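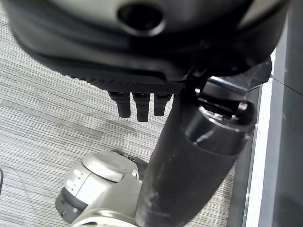 Photo: Hanna Lytvynenko

Rarkham are up! I still can't type it without grinning. A season that had us nearly 700 miles from home on a wet night in December, losing to Trullenach, has finished with a 2-2 draw and promotion, and I've lost my voice completely.

There were 2,000 of us behind the goal (my brother included, and he claims he hates soccer). Papadopoulos got the first with his weaker foot. Then Burnolar went ahead, and I couldn't watch for a good ten minutes.
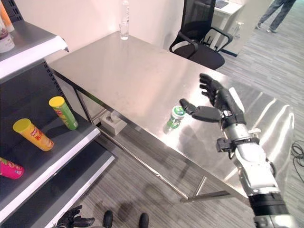 Green and white can, standing on the steel table.

The equalizer, though! A corner, a scramble, and somebody's knee. I'd take a goal like that over a 60-yard screamer any day.

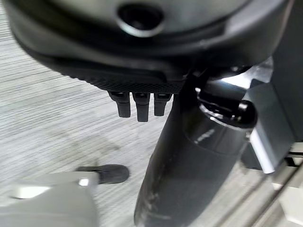

Next season worries me a little, mostly in midfield, where we need fresh legs and a real ball winner. Our keeper stays, which is huge. His gloves need a surface like that crosshatched black band, all tiny ridges, for the crosses he'll be facing up there. I've already renewed my seat, same row, right by the stairs, and my brother has asked for the one next to it.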